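Dornari Tilt Rack, two-tier: review

By Tianyou Liao
Posted 10/24/25

Rating: 3 out of 5

I have a low opinion of pantry organizers in general. Most of them are a box you put other boxes in, and you end up with less room than you started with. So when Dornari's Tilt Rack came up at the top of every list with 3,498 ratings and nearly all of them five stars, I assumed the usual thing was going on and bought one to find out.

The idea is simple. You get two sloped wire shelves, one over the other. Cans go in at the back, lying on their sides, and roll down to a lip at the front. Take one, the next one rolls into place. The box says "never lose a can again," and I have to say I wasn't losing cans before. I was losing the paprika, and it does nothing for that.

Assembly

The instructions are a single folded sheet with drawings so small that I used my phone to enlarge them. Step four shows the side bars facing one way and step five shows them facing the other. Step five is right. There are 16 screws in the bag, all the same size, and no spares. The little wrench they give you rounded off before I was done and I switched to one of my own. If you have done flat-pack furniture before you'll be fine, but set aside more time than the "five minutes" on the label. Mine took most of an evening, with dinner in the middle.

One of the rubber feet fell off when I slid the rack onto the shelf. I glued it back on. It fell off again in August and I have stopped caring about it.

How it works with soup, beans and so on

Fine. Standard cans roll the way they are supposed to, with a noise like a bowling alley if you load them too fast. Short wide cans (tuna, water chestnuts) go sideways and jam, and then you are poking around in there with a wooden spoon. The listing does say "all can sizes." It shouldn't.

The finish is a gray powder coating. It has already chipped at the front lip on the lower tier where the heavy cans land. The top tier still looks new, mostly because we keep light things up there.

How it works with chip cans

I care about this part more than I probably should. We buy a lot of chips in cans, or I should say Jiahui Xu buys them and I eat them. They are tall, light and awkward. Stood upright they get knocked over whenever someone reaches past them, and they are too tall for our middle shelf anyway. On their sides they roll off. A sloped rack with a lip should be perfect.

It is about half perfect. The long cans fit across the top tier with the side guides pushed all the way out, and they stay put. They don't roll down by themselves, though. They are too light, and one end always gets ahead of the other, so the can turns and wedges itself against the guide. You have to reach in and straighten it. At that point you own a very expensive tray.

What I do like is that lying down you can still read the label, provided somebody loaded it label side up. Some of these cans are designed so the big artwork runs lengthwise, and on the rack you can tell flavors apart from across the kitchen. 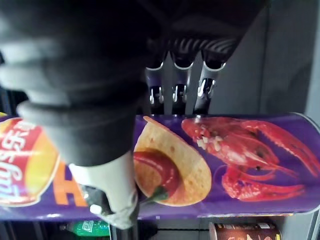

The purple one, with the chip and the red crayfish on the label.

Plain ones are harder to tell apart at a distance, so those go in front.

Compared with the others

I had the Fludow wire bin before this. It costs less, needs no tools, and does nothing except hold things. For chip cans I would say it does the job just as well. Millano makes a three-tier rack that looks almost identical to the Dornari, and I suspect the same complaints apply, but I haven't used it and won't guess.

Would I buy it again?

For soup and beans, probably, if it was on sale. For snacks, no. I also don't believe that many people feel strongly enough about a can rack to give it five stars, but maybe they got better wrenches than I did.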